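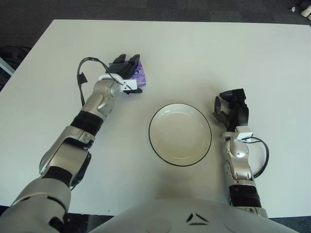 A robot with two arms, a white bowl and one small purple packet. One hand has the packet and the other is open.

Can a robot hand do what your hand can do?

You may have heard that robots will soon be cooking dinner and folding your socks. Maybe. Before you believe it, look hard at the hands.

People who build robots call a hand a gripper. The simplest kind has two flat fingers that squeeze together like a pair of tongs. Tongs are dull to look at, but they are cheap and they don't break much. The black hands in the photo are the fancier kind, with several fingers that have joints in them. They look a lot more like yours. Does looking like a hand make them better at the job? That is a question you can test.

At the Avness workshop, Hilde Van Acker tests grippers all day. She tried the same job with two kinds: pick up a small packet and drop it in a bowl. Each gripper got 50 tries, with the packet put down a little differently every time.

The two-finger gripper, made by a company named Visser, dropped the packet or missed it on 10 of its tries. The many-fingered one, called the Emano, did worse! Its fingers sometimes bumped into each other, and sometimes they pushed the packet away before they closed.

So the tongs win? Hold on. Hilde then swapped the packet for a tennis ball, and after that a spray bottle with a trigger. Both grippers could lift the ball. Only the Emano could hold the bottle and pull the trigger too.

"When someone tells me their hand is the best one, I ask what it was picking up," Hilde says.

Why packets are hard

A packet is floppy. Squeeze one end and the other end bulges. If it lies flat on a table there is hardly anything to grab. You solve this without thinking: your fingertips feel the packet start to slip and you pinch harder. Many grippers can't feel much at all. Some have touch sensors in the fingertips, but those cost more and wear out.

Be careful with robot videos

Settimio Bianchini writes the computer programs for the arms at Avness. He says a short video can fool you. If a robot fails nine times and works once, guess which one gets put online? Ask these things when you watch:

How many times did they try?
Was the video sped up?
Was a person steering the robot from somewhere else?
Did anyone move the object to an easier spot?

If the video doesn't say, you don't know yet. It's fine to say "I don't know yet." Scientists say it a lot.

Try it yourself

Put on a pair of thick winter gloves. Now pick up a ketchup packet from a table and drop it in a bowl. Do it 10 times and write down every miss, even the silly ones. Then try with kitchen tongs. Which was better? Would you get the same answer with a grape?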